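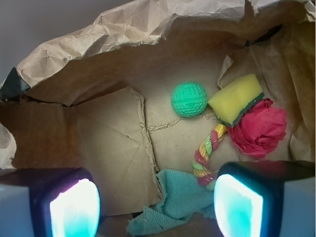
I finished the second season of Zarkden last night, at 1:30 in the morning, which was a mistake on a work night. I had told myself two episodes. I watched four.

For anyone who hasn't seen it, Zarkden is a family drama set in a hill town where everyone works for the same bus company. The first season was slow. I gave up on it once, in February, and only went back after my sister kept sending me clips of the wedding episode. She was right about the wedding episode.

Season two is better in most ways. The older brother finally gets something to do besides stand in doorways, and the mother has a long scene at the depot that is the best acting on the show so far. No music, hardly any cuts. The writers also dropped the lottery ticket plot, and I didn't miss it.

The costumes are still odd. The lead wears the same green coat in every outdoor scene, even in the episodes that are supposed to be summer. There is a thread about this coat on the Nokham forum that had 1,411 replies when I looked. I read more of it than I should have. The main theory is that it belonged to the father, and I think that's probably right, but the show hasn't said so.

I have two complaints. The sound is bad in the market scenes – I had to turn on subtitles for a show in my own language. And the finale spends too long on the cousin, who was barely in the middle episodes.

The soundtrack is by Zarei, the same group that did the music for Brerex, and it's less busy this time. The closing song is the one to look up. It's also the only one I could find online without a lot of trouble.

There's no word yet on a third season. I'd watch it. Next on my list is the Brerex movie, which I've been putting off because it runs close to three hours. I'll start that one before dinner.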